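Zenbridge Support Notes
Noleo parallel gripper: peg stops short of the hole during vertical insertion

Applies to: Noleo gripper with the Undemberg finger set, wrist camera fitted, controller running the Appiah insertion routine. Tool setups without a wrist camera are covered on a separate page.

Symptom. The arm brings the peg to the approach height, the routine reports "aligned", and the downward move starts with the peg offset from the hole. The peg lands on the face of the disc. The force limit trips, or if it has been raised, the fingers slide along the peg and the grip position is lost. The log shows code 40 in the first case and no code in the second. The second case is the one treated here as a safety matter.

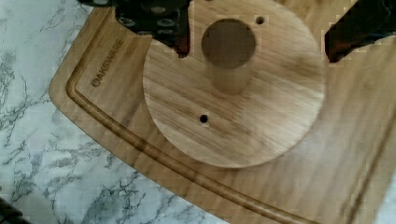

Kwaku Eshun

Cause. The camera offset stored in the tool profile is read once, at power-up. If the fingers are changed while the controller is on, the routine keeps using the offset for the old set. The error is constant in direction and does not average out over repeated attempts. Units shipped before the November firmware are all affected. Later units are affected only if the profile was copied from an older controller.

A second cause gives the same symptom. Finger pads that have taken a set let the peg tilt as the grip closes, and the tip moves sideways while the camera offset remains correct. Check the pads before changing any values.

Test fixture. Use a flat wooden disc with a drilled hole and a straight cylindrical peg. Place the disc on a cutting board or similar flat base on a rigid countertop. Do not clamp the disc for the first run. A free disc moves when the peg presses off-center, and the load on the fingers stays low. Keep cables and tools out of the arm's path.

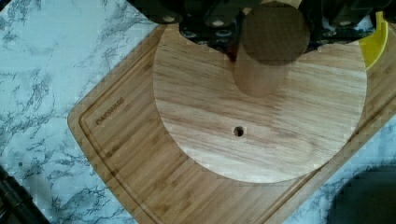 Peg held over the disc, with the hole further down.

Check procedure

Set the speed to the lowest step and keep one hand at the stop button.
Close the fingers on the peg and move to approach height.
Pause the routine. Read the offset on the pendant and compare it with the value printed on the finger set card.
If the two differ, power the controller down fully, wait for the status light to go out, and restart. A soft reset does not reload the profile.
Repeat the approach 4 times without descending. The reading should hold within 2 counts.
If it does not hold, replace both pads. Replacing a single pad makes the tilt worse.

Do not correct the error by typing an offset into the routine by hand. The value is applied again on the next restart and the error doubles.
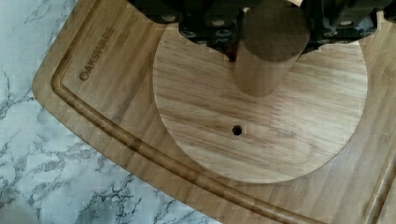 Page last changed: 12 April 2024

Safety. Do not raise the force limit to push through a missed insertion. With the limit at its factory setting the arm stops on contact. With the limit raised, a slipping peg can leave the fingers sideways, and the arm may continue down by up to 40 mm before the travel check stops it. Keep hands off the base during descent, including when the disc is being held in place for a retry. Use a fixture stop for that job.

Service interval. Inspect pads every 1000 cycles. Replace them if the contact face is glazed or if a straight peg leans when gripped.

Parts. Pads are sold in pairs and come with a new finger set card. The card must match the profile name shown at startup. Older cards without a profile name cannot be used for the check above.

When reporting a case to Zenbridge, include the log, the profile file as exported and the approach reading from each attempt. State whether the force limit had been changed from its factory setting.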